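搜索本仓库 输入关键词 搜索

Pernora 双臂果蔬装袋数据 说明文件

先写个大概,后面再补。急用的直接跳到“怎么读”。

这是什么

两只臂面对面,一张白桌,几样果蔬,一个透明塑料袋。活儿就一件:把东西收进袋里,拉好口,放回桌上。家里谁都会,小孩也会。我们想知道机器现在会不会。

短答案:会一点。长答案见下面“能不能用”。

一共 95 条,遥操作录的,控制频率 50 Hz。解压后超过 13 GB,硬盘不够的先别下全量。每条都带指令文本,中文,口语,没有统一过措辞。有的写“装进去”,有的写“收起来”,有的只写“装袋”。故意没改。

项目由 Gotmont 发起,场地和操作员也是 Gotmont 出的。标注 Leire Villalobos,遥操作规程和回放检查 Cristóbal Escobar。这份说明是我写的,错了找我,别找他们。
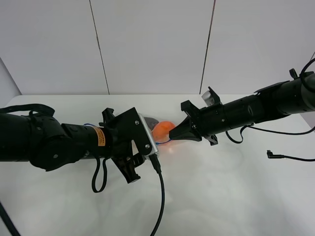 遮挡是这批数据里最烦人的事。以前做单臂抓放,固定视角基本够用,物体在哪一眼看见。双臂一凑近就不行了,两边夹爪往中间一伸,目标常常只剩半个。橙色那个圆的,就有一部分藏在左边夹爪前端的银色装置后面,只靠固定视角估位姿,框会偏。标注的时候我们按“能看见的部分”画框,没有去猜后面那半。想要完整轮廓的自己补,补完了欢迎提合并请求。腕部视角能救回来一些,但腕部视角自己也有问题,离近了满屏都是夹爪。

为什么选装袋

因为它看着简单。抓水果早就有人做了,成功率都报得挺好看。可是厨房里没有哪件活是抓起来就完的。袋子是软的,透明的,会反光,会粘在桌上,口子一松手就合上。圆的东西进袋要滚,长的要顺着口子的方向进,进到一半袋子跟着跑。人用两只手根本不过脑子,机器每一步都要过。

另外一个原因是 Truvico 那边的仓库也有类似的工位,分拣完要装透明袋,他们的人来看过两次,问的问题跟我们自己问的差不多:能不能不盯着。现在的回答还是不能。

视角和文件

每条一个文件夹,里面是:

固定视角视频,一路
左右腕部视频,各一路
关节角和夹爪开度,左右分开存
指令文本
结果标签,三种:完成、部分完成、失败

时间戳以控制端为准,视频帧往控制端对齐。对齐脚本在 tools 目录里。有几条腕部视频开头会缺帧,脚本会补空,不会报错,要自己看日志。
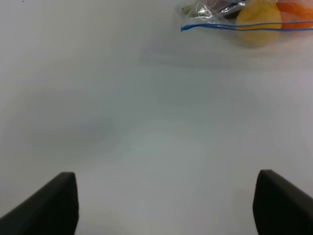
夹爪开度存的是归一化之后的值,零是闭合,一是全开。早期有一小部分存反了,现在都翻回来了,如果你手里是旧包,重新下。别自己翻,有人自己翻过,又跟新包混着训,结果策略一靠近袋子就张嘴,查了两天。

关节角单位是弧度。顺序从底座到末端。左右臂顺序一样,零位不一样,配置文件里写了偏置。

怎么读

装依赖,跑 tools 里的 load 脚本,给它根目录。默认只读固定视角,加参数才读腕部。内存小的机器不要一次全读。

读出来每一步是一个字典,键名用英文小写,自己打印一下就知道了,不再这里抄一遍。

划分:没给官方划分。条数太少,固定一个测试集意义不大。建议按录制批次留出,别随机打散,同一批里桌上的摆法太像,随机打散等于泄题。批次号写在每条的 meta 文件里。

标签怎么打的

操作员录完自己先打一遍,Leire 再看回放打第二遍,不一致的两个人坐下来一起看。71 条最后标了完成。剩下的大多是部分完成,就是东西进去了口没拉好,或者拉好了但袋子被拖得离原位很远。真正的失败不多,毕竟后面是人在操作。

注意:完成的标准是人工操作下的完成。这个数说明遥操作做得到,不说明策略做得到。写论文引用的时候请别混。有人混过。

“拉好”的标准:拎起来东西不掉。没有要求密封,没测漏气。
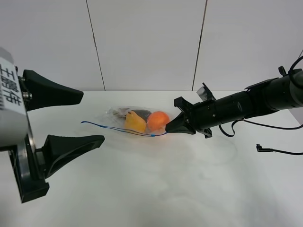
能不能用

我们自己拿这批数据训了几个基线,模仿学习,不大的网络。没写论文,结论大概这样:

抓:行。单个、袋外、桌上没有别的东西挡着,基本都能抓起来。
对准袋口:一半看运气。袋口塌下去就找不到。
放进去:一只手撑口一只手放,时序经常乱。撑口的那只先松了,另一只还再往里送。
拉口:不行。夹住边的时候有,一路拉到头的没有。

所以家务这件事,要问机器现在能不能干,我的看法是能干其中好抓的那一截,而人嫌烦的恰恰是后面那截。叠衣服也是,洗碗也是。车间那边稍微好点,因为可以给它换袋子,换硬一点的,口子撑开固定在架子上。Truvico 就是这么打算的,改工位,不等算法。挺合理。家里没法这么改,谁家厨房给水果袋装个架子。

速度也要说。遥操作已经比人手慢很多,策略比遥操作还慢,中间会停下来犹豫。录像快放着看还行,原速看很难受。给别人演示的时候请注明倍速。

力:没有力觉数据。很多失败看视频是看不出来的,夹紧了还是没夹紧,画面一个样。下一版想加,硬件没定。

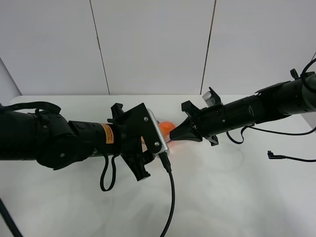 已知问题

光照只有一种,很均匀。换到真厨房基本要重采。
背景也只有一种,白墙白桌。透明袋放在白桌上边界很弱,分割模型在这上面掉得厉害,不是你代码的问题。
果蔬种类少,形状偏圆。没有叶菜,没有会碎的。
操作员习惯差别大。有人喜欢先动左手,有人右手一直压着袋子不放,训出来的策略会学到这种毛病。meta 里有操作员编号,可以按编号筛。
线缆会入画,有的垂到桌面上。没做抹除,也不打算做。
指令文本里有错别字,保留。

不要拿来做什么

不要直接上真机跑,尤其是旁边有人的时候。不同臂的零位偏置不一样,照搬会撞。
不要拿来比谁家硬件好,这批没有控制过硬件变量。
不要用它证明“家务机器人已经可以了”。也别用它证明永远不行。条数就这么点。

许可

研究随便用,商用先写信。转发请带上这份说明,别光发压缩包。Berge 那边有一份镜像,更新会晚几天,以这里为准。

更新记录

2022年4月29日 首次放出,带固定视角和腕部视角。
之后:修了夹爪开度方向,补了批次号。
8 月打算:加叶菜,加第二种桌面,看能不能把力也录上。时间紧可能只做前两个。

联系

提 issue 最快。邮件我看的慢。问对齐问题请贴日志,光说“对不上”没法查。

相关与最近

Pernora 单臂抓放 旧版说明
Pernora 对齐脚本 常见报错
Berge 镜像 下载与校验
Gotmont 遥操作规程 草稿
透明物体分割 小结
叠毛巾 试录笔记
Truvico 工位改造 讨论记录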